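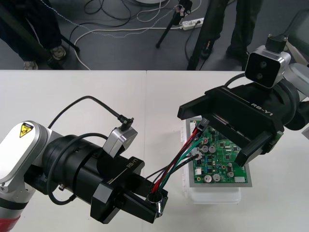

Soldering stranded wire to a board, quick version

Strip 3 mm off each end. No more or you get bare copper touching the next pad. Twist the strands tight.

Tin first. Iron on the wire, solder on the other side, let it soak in. Then a small blob on the pad.

Now hold wire on pad, touch with the iron, wait for it to flow, iron off. Dont move the wire till the solder goes dull — blowing on it makes bad joints.

Red to plus, black to minus. Check the marking on the board, not your memory. I've cooked one Faler board that way.

Wipe the tip on a damp sponge every few joints. Clean flux off with alchohol and an old toothbrush.

Tug each wire gently. Comes off? Old solder off, start over.

Updated October 19, 2024 — Cuiping Jiang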